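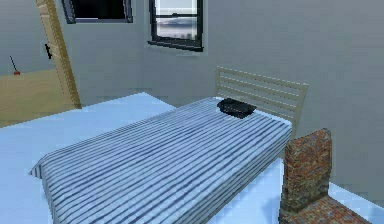
*Bedroom render: striped blanket, slatted headboard.*

# Ferel Wallet: Staking and Withdrawal FAQ

Applies to wallet version 5 and later. Maintained by Erick Sang. Last change: February, unbonding section.

## What is the minimum stake?

100 FRL per position. Smaller balances can be held and sent but earn no rewards.

## How is a validator assigned?

You pick one from the list under **Stake > Validators**. The default sort is by commission, lowest first. The active set holds 109 validators. A validator outside the active set can still accept your stake, but pays nothing until it moves back in.

## When are rewards paid?

At the end of each epoch. An epoch lasts 6 hours. Rewards go to the claimable balance and do not compound unless **Auto-restake** is on. Each automatic restake is a normal transaction and pays a normal network fee.

## How long does unstaking take?

Six days from the block that includes your request. Tokens in this state earn nothing and cannot be sent. You can cancel during the first epoch only. After that the request runs to the end.

## Why does my balance look wrong after a transfer from Martinelli?

Martinelli sends withdrawals in batches. The wallet shows the amount once the batch has five confirmations. If the explorer lists the transaction as confirmed and the wallet does not, run **Settings > Rescan**. Your seed phrase is not needed for a rescan.

## Can a stake be slashed?

Yes. Double signing costs 5% of the stake delegated to that validator. Downtime removes the validator from the active set but takes no tokens.

## Does the wallet work with a hardware device?

The Bravell signer is supported over USB. Bluetooth is not. Firmware must be updated before the first pairing, or the wallet will report `ERR_SIGNER_VERSION`.

## Where do I get records for taxes?

**History > Export** writes a CSV file with one row per reward. Prices are taken from the Flikaro daily close in US dollars. Rows with no price for that day are left blank and must be filled in by hand. The export does not work out cost basis.

## I lost my seed phrase. Can support restore the wallet?

No. Keys are stored only on your device. If the wallet is still unlocked there, create a new wallet, write down its phrase, and move the liquid balance over. Staked tokens have to be unstaked first.

## What should a support ticket include?

- Wallet version
- Public address
- Transaction hash
- Error code, if one was shown

Leave out seed phrases and private keys. Tickets that contain them are deleted unread.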